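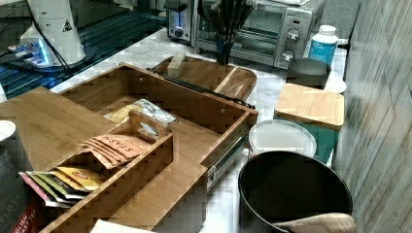
Tea organizer on the kitchen counter, lid to one side.

From: Lucyna Bielecka
To: Hatness jewelry makers list
Date: Monday, December 14, 2020
Subject: Re: Plating wearing off ear wires

Hi Igor,

I had the same trouble with the Zarkton gold-plated hooks, so I'll tell you what I did and you can take what's useful.

On Thursday Igor Krawczyk wrote:
> I've had three customers write to me about the same style of earring. It's
> the small brass leaf drop on a plated hook. The leaf still looks fine but the
> hook has gone gray where it passes through the ear, and one lady says her
> ear got sore. I bought the hooks in August, a bag of 300, from Zarkton. The
> listing said "gold plated" and "nickel safe" and nothing about what
> the base metal is or how thick the plating is.
>
> Two questions. Is there a way to seal the hooks I have left? I was thinking
> of clear nail polish or a spray lacquer. And if I have to switch, what are
> people using that doesn't double the cost of a pair? I sell these for not
> very much and I don't want to raise the price before the holidays.
>
> Igor

On sealing: I would not do it. I tried clear nail polish on a few hooks and it chipped at the bend within a week of wearing them myself. Spray lacquer stayed on longer but left a rough spot near the tip that I could feel going in. Also, anything you put on that part of the hook goes through somebody's ear, and I don't know what is in most of those coatings. Lacquer is fine on the leaf. Keep it off the wire.

A thin flash plating will rub off an ear wire faster than off any other part of the piece. The wire moves every time the person turns her head, and it gets sweat and shampoo on it. A pendant with the same plating can look good for years. So I wouldn't worry about your leaves, or about any necklaces you made with Zarkton findings.

The sore ear I would take seriously. "Nickel safe" on a listing can mean a low amount of nickel and it can mean the seller copied the words from another seller. Write and ask them for the base metal in plain terms. When I asked, I got an answer after 10 days and it said "alloy," so I stopped buying from them.

What I use now:

Gold-filled wire, 20 gauge, half hard. I make my own hooks on a round mandrel. You cut, bend, trim the end and smooth it with a cup bur. I can do a pair in a couple of minutes now, though the first evening was slow and I threw a lot of them out. If you already own round nose pliers and a flush cutter you only need the bur. 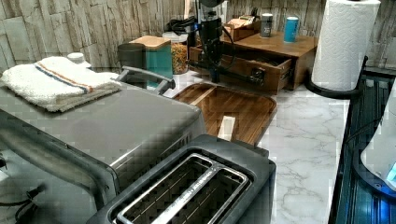
Countertop with the toaster in front and the stone-look tile behind.

Niobium hooks for people who say they react to everything. Vetuma sells them ready made in the plain color and in a gold tone. The gold tone is not an exact match for raw brass, a bit pinker. On a small leaf I doubt it matters, but put one next to the other in daylight before you order many.

Surgical steel is the cheapest, and I keep it for silver-colored pieces only. Some steel does have nickel in it, so I put that on the card.

On cost, buy the wire by the ounce if you can share an order. Czesław Adamczyk and I split a coil from Strömberg in the fall and neither of us has run out yet. He may be up for another one in January. Write to him off list.

For the three customers, I would offer to swap the hooks and pay the postage back. The leaf is on an open loop, so it's no work. When I did this I sent out nine pairs and most of the people ordered again later. I also changed my care card. It now says to take the earrings off before showering and swimming, and it names the metal of the hook separately from the metal of the drop. Bogumił Chmielewska gave me the wording and I can forward it if you want it.

With the hooks you have left, you could use them for display samples or practice pieces. I wouldn't sell them, even marked down.

One more thing about brass: if you tumble the leaves before you lacquer them, rinse off all of the soap and let them dry overnight. I rushed a batch once and got cloudy spots under the lacquer, and the only fix was stripping them and starting over.

Lucyna

2 replies in this thread
Shares: 0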